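Flat roof leak shows up nowhere near the wet spot on the ceiling

Asked by Dinesh Wanigasekara

We have a low slope roof over the back bedroom, torch-down, 15 years old. A brown stain came up on the ceiling in May, close to the outside wall. I've been up there twice and can't find a split or blister anywhere near it. The drain is clear. A roofer in Turwood wants to tear off the whole thing without opening it up first. Is there a way to find where the water gets in before I agree to that?

2 answers

Firouzeh Naseri
Get a second quote. Mine was the flashing.

Kasun Khan
Water can travel a long way between the membrane and the deck, so the stain tells you very little about the entry point. Start uphill of it and check every penetration – vents, skylight curbs, the wall flashing. Then do a hose test. Wet one area for 18 minutes with someone watching inside, move up a few feet, and repeat. Start at the low side and don't skip ahead.

If that finds nothing, ask for a moisture survey. Howlader in Vavbridge did ours with a handheld meter and took two core cuts, which they patched the same day. The wet part was 6 feet from the stain, and we only replaced that section.
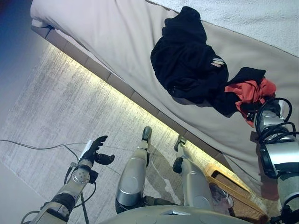

Do the inside part of the hose test after dark if you can, with the main light off and a flashlight held flat against the ceiling. Damp drywall shows up better in low side light. Pull the blanket off the bed first and put down plastic.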